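프라스텔레오 문서고 열람 규정 제37조에 관한 경위서

본 경위서는 모스홀름 시립문서고 열람과가 이사회의 요구에 따라 작성한 것이다. 작성자는 열람과 선임서기 히외르디스 미트뵈이며, 기술된 사실에 대한 책임은 작성자 본인에게 있다.

1. 발단

2025년 1월 28일 오전, 열람실 창구에 한 남성이 방문하여 열람 신청서를 제출하였다. 신청인의 성명은 카시미로 칼보, 주소는 응가타 거리, 직업란에는 '상속인'이라고 기재되어 있었다. 직업란에 상속인이라고 적는 것은 규정상 허용되지 않으나, 금지되어 있지도 않다. 창구에서는 접수 도장을 찍었다.

신청 대상은 프라스텔레오 문서군 제59상자였다. 프라스텔레오는 저수지가 들어서면서 물에 잠긴 마을로, 면사무소의 장부와 교구 대장, 주민들이 맡긴 서신이 당 문서고로 이관되어 있다. 이관 당시 작성된 목록에 따르면 제59상자의 내용물은 '편지, 한 묶음, 미개봉'이다.

작성자는 신청인에게 해당 상자가 열람 규정 제37조의 적용을 받는다고 고지하였다. 제37조의 전문은 다음과 같다. "수신인이 수령하지 아니한 봉함 서신은 수신인 또는 그 상속인이 직접 출석하여 청구하는 경우에 한하여 개봉한다. 개봉은 서기의 입회하에 하며, 서기는 그 내용을 소리 내어 읽는다."

신청인은 조문을 두 번 읽은 뒤, 마지막 문장이 왜 있는지를 물었다. 작성자는 알지 못한다고 답하였다. 근속 기간 중 제37조가 적용된 사례는 없었고, 전임 서기의 인계 문서에도 언급이 없다.

2. 신청 자격의 심사

신청인은 외조모의 사망증명서, 모친의 출생증명서, 본인의 신분증을 제출하였다. 외조모의 혼인 전 성명은 제59상자 목록에 기재된 수신인의 성명과 한 글자가 달랐다. 프라스텔레오의 교구 대장에는 같은 사람의 이름이 세례란과 혼인란에 서로 다르게 적힌 경우가 드물지 않다. 작성자는 대장 원본을 대조하였고, 혼인란의 표기가 목록의 표기와 일치함을 확인하였다.

심사에는 오전이 모두 소요되었다. 신청인은 그동안 복도의 긴 의자에서 대기하였다. 정오에 작성자가 점심 식사를 위하여 창구를 닫겠다고 알리자 신청인은 알겠다고 하고 자리를 옮기지 않았다. 작성자가 돌아왔을 때에도 같은 자리에 있었으며, 무릎 위에 당 문서고의 소식지를 펼쳐 놓고 있었다. 복도에 비치된 지난 호였다. 신청인은 문서고가 다루는 일이 생각보다 많다고 말하였다. 작성자는 소식지의 편집은 열람과의 소관이 아니라고 답하였다.
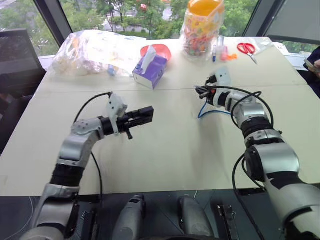

크림색 작업대 위의 로봇 팔 두 대.

오후에는 서고에서 상자를 반출하였다. 반출 대장은 아수스 컴퓨터에 입력하게 되어 있으나 당일 오후 접속이 되지 않아 종이 대장에 기재하였다. 종이 대장의 해당 면은 본 경위서에 사본으로 첨부한다.

3. 개봉

개봉은 제2열람실에서 이루어졌다. 입회인은 작성자 한 명이었다. 상자에는 끈으로 묶은 봉투가 들어 있었고, 끈의 매듭은 이관 당시의 봉인지로 덮여 있었다. 봉인지에 훼손은 없었다.

묶음의 발신인은 모두 동일인이었다. 발신인의 성명은 신청인의 가족관계 서류 어디에도 나타나지 않는다. 신청인에게 아는 이름인지 물었고, 신청인은 모른다고 답하였다. 이어 신청인은 외조모가 생전에 우체국을 싫어하였다는 말을 하였다. 심사와 무관한 진술이나, 당시의 발언을 빠짐없이 적으라는 이사회의 요구가 있어 이를 적는다.

작성자는 첫 번째 봉투를 열고 규정에 따라 소리 내어 읽었다. 내용은 날씨, 염소의 값, 다리 보수 공사에 관한 것이었다. 발신인은 제방 공사장에서 일하고 있으며 품삯 900을 모으면 돌아가겠다고 썼다. 화폐 단위는 적혀 있지 않다. 두 번째 봉투의 내용도 대체로 같았고, 다만 모은 금액이 줄어 있었다. 발신인은 줄어든 까닭을 설명하지 않았다.

세 번째 편지를 읽는 도중 신청인이 낭독을 멈추어 달라고 요청하였다. 작성자는 제37조에 중단에 관한 규정이 없음을 고지하였다. 신청인은 그렇다면 조금 천천히 읽어 달라고 하였다. 낭독의 속도에 관한 규정 또한 없으므로 작성자는 이 요청을 받아들였다.

편지들은 뒤로 갈수록 짧아졌다. 물이 들어올 날짜가 정해졌다는 소식이 있었고, 집의 문짝을 떼어 가져가라는 당부가 있었다. 그 문은 발신인이 직접 짠 것으로, 왼쪽 경첩이 뻑뻑하니 기름을 치라고 되어 있었다. 이 대목에서 신청인은 자신이 어릴 때 외조모의 집에 방과 맞지 않는 문이 하나 있었다고 진술하였다. 문틀보다 문이 커서 늘 벽에 기대어 두었으며, 외조모는 봄마다 거기에 기름을 쳤다고 하였다. 식구들은 그것을 노인의 버릇으로 여겼다고 한다.

작성자는 해당 진술을 기록하고 낭독을 계속하였다.

4. 마지막 봉투에 관하여

이사회가 문제로 삼은 것은 마지막 봉투의 처리이다. 이에 대하여 작성자는 다음과 같이 소명한다.

마지막 봉투는 다른 것보다 얇았고 우표가 붙어 있지 않았다. 수신인란에는 외조모의 성명이 아니라 '프라스텔레오 면사무소 서기 귀하'라고 적혀 있었다. 따라서 이 봉투는 신청인이 상속인으로서 청구할 수 있는 대상이 아니었다. 면사무소의 권한과 의무는 이관 협정에 따라 당 문서고 열람과가 승계하였으므로, 수신인은 직제상 작성자가 된다. 작성자는 이 점을 신청인에게 설명하고 봉투를 개봉하였다.

편지의 전문은 다음과 같다.

"서기님께. 그 사람이 제 편지를 찾으러 오지 않는다는 것을 압니다. 글을 읽지 못하는데 읽어 달라고 부탁하기가 부끄러운 것입니다. 언제든 그 사람이 오거든, 묻지 마시고 그냥 읽어 주십시오. 누가 대신 오더라도 그리해 주십시오. 규칙이라고 하시면 그 사람도 마음이 편할 것입니다."

작성자는 이 편지 역시 소리 내어 읽었다. 이사회는 서기를 수신인으로 하는 공문서를 외부인 앞에서 낭독한 것이 내규 위반이라고 지적하였다. 작성자는 지적의 취지를 이해한다. 다만 제37조는 봉함 서신의 수신인이 누구인지에 따라 낭독의 의무를 달리 정하고 있지 아니하며, 작성자는 조문의 문언에 따랐다.

낭독이 끝난 뒤 신청인은 한동안 말이 없었다. 이후 열람 시간이 몇 시까지인지를 물었고, 작성자는 종료 시각이 이미 지났음을 알렸다. 신청인은 첫 번째 편지를 한 번 더 읽어 줄 수 있는지 물었다. 신청인은 글을 읽을 줄 아는 사람이었다.

작성자는 첫 번째 편지를 다시 읽었다. 시간 외 근무에 대한 수당은 신청하지 않았다.

5. 조치 사항

가. 서신 묶음은 제59상자에 재수납하였으며, 신청인의 반환 청구는 현재까지 접수되지 않았다.

나. 마지막 봉투는 열람과 수신 문서로 별도 등록하였다.

다. 이사회가 제안한 제37조 마지막 문장의 삭제에 대하여 열람과는 반대 의견을 제출한다. 의견서는 별지로 첨부한다.

라. 신청인은 다음 달 같은 열람실의 사용을 예약하였다. 신청서의 열람 목적란에는 '경첩에 관한 부분'이라고 기재되어 있다. 접수 도장을 찍었다.

모스홀름 시립문서고 열람과
선임서기 히외르디스 미트뵈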